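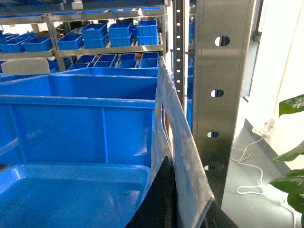
Most fault reports I read from bin-handling cells end with the same two words: grip lost. The entry is accurate and tells the reader very little. I want to argue that a dropped part should be treated as a safety event from the first occurrence, and that the usual practice of letting the cell retry and carry on is a mistake.

The case I have in mind is the Nandham cell, which moved small castings between blue plastic bins. In May it logged 319 failed grips. The supervisor software, Trindoro, was set to retry twice and then skip the part, so output stayed within target and no alarm was raised. The fault came to light when a casting left the fingers during a transfer and landed outside the guarded area, 2 m from a walkway. There was no injury.

Liviu Furtună carried out the inspection. He found that the finger pads had worn unevenly, so that one side met the part before the other. The arm's force check used motor current alone. Uneven contact still draws current, and the controller read a poor grip as a good one. At low speed the part stayed put. On the fast move it rotated, and then it was gone.

The supplier, Bălan, replied that the fingers are a wear item and that the manual asks for a visual check. I accept this as far as it goes. The manual gives no limit, though, and a check without a limit depends on the mood of the person doing it. Worn edges on a finger are easy to see. Whether they are worn enough to matter is a measurement, and it should be written down as one.

My second objection is to the retry itself. A retry is useful when the cause is random: a part lying at a bad angle, or a bin slightly out of place. It is harmful when the cause is drift, as it removes the symptom from view while the fault grows. The Nandham log showed the rate climbing for 26 shifts before the drop. The data were all there, in a file that was overwritten monthly.

Jindar, who ran the site, have since fitted new fingers and reduced the transfer speed. The second step costs them cycle time and I expect pressure to reverse it. I would keep it until the grip check measures finger position as well as current - a closed gap and a held part can look identical to the motor.

The objection I hear most is that stopping on every drop would make such cells uneconomic. That may be true of a full stop. A reduced-speed mode after the first failed grip, cleared by a person who has looked at the fingers, would cost far less. It would also produce a record with a name against it.

For the log itself I would ask for the finger set number, the cycles since fitting and the arm speed at the moment of loss. The present entry at Nandham has a time and code 529.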